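News from the Simulation Corner: Zakero Learns to Look Down Its Own Wrist

Hello again, and thank you to everyone who wrote in after the March issue with thoughts on our planner. We read all of it, even the very long one about quaternions (especially that one!), and a good deal of what follows grew out of your notes.

Most of our autumn has gone into Zakero, the piece of our software that sits between the cameras and the motion planner and decides what the arm believes about the table. The tool table has become our favorite place to try it, with its pink and blue-gray checks and hand tools lying about at every angle.

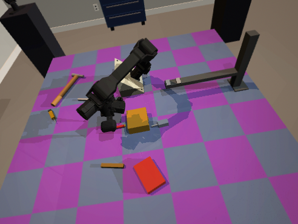
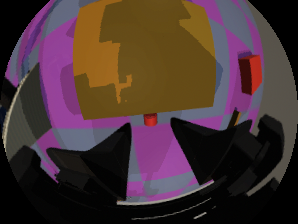 The simulated tool table from the room view and through the wrist fisheye.

Two views, one table

For a long while Zakero trusted the room view and not much else. It is a comfortable view to work with, because straight edges stay straight and you can tell a hammer from a bar without much fuss. The trouble comes when the arm leans in over something small. The links and the wrist get in the way, and a planner that can't see the last stretch of its own reach has to guess.

The wrist view has the opposite character. The fingers are right there in it, and so is whatever lies between them, but the lens bends everything else into a great round dome. Our older code flattened that dome into an ordinary picture first and then looked for objects, and it threw away the outer part of the circle in the process. The new version works on the bent picture directly. It keeps the lens model beside each pixel and only turns things into table coordinates at the very end, which sounds like a small rearrangement and took us the better part of 17 weeks.

The checks on the tabletop have been a great help, by the way. They give us corners to line the two views up by, and when the calibration has drifted you can spot it in the overlay straight away — the squares simply stop agreeing with each other.

What shadows taught us

Shadows have been our other big project. A hard shadow across a bright object can split it into two tones, and Zakero used to report two objects where there was one. We now ask it to compare edges between views before it makes up its mind. It is slower by some 6 milliseconds a cycle, and we are happy to pay that.

For people running it at home

The new build is in the Brarnen package, and the scene files are in Serorano, in the same folder as before. If you use Kabbaj for your gripper control, please update that first, or the finger mask will load in the wrong place and the planner will treat your own gripper as an obstacle. (We lost an afternoon to this ourselves.)

Next up is letting the planner ask for a better look before it commits to a grasp. There is an early branch if you'd like to poke at it, and the replay viewer can step through both cameras together now, so do send us your logs when something odd happens.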